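Home | Features | Standards | Archive

Apr 29, 2024
By Widad Karam

Two arms, one small part: writing the handover rule

Govside's draft practice for paired arms treats a handover as a shared state. For small metal rings, the receiving gripper must report contact before the giving gripper opens. Approach speed drops to 70 mm/s inside the shared zone — a figure Rasha Geagea of Asosley calls cautious but workable. Each attempt is logged, failed grips included.
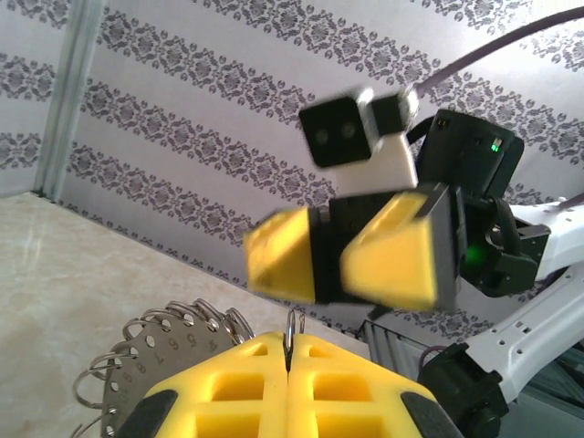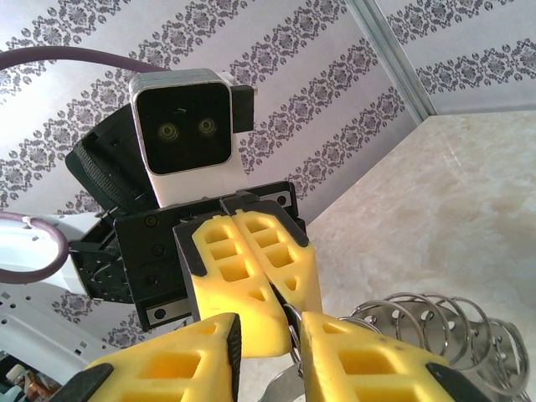
Ring work with two yellow-fingered grippers.

Does the rule apply if one arm is parked?
Only the logging clause does. The speed limit and the contact check take effect once both arms are enabled in the shared zone.

Contact the standards desk | © 2024 Kemppainen | Back to top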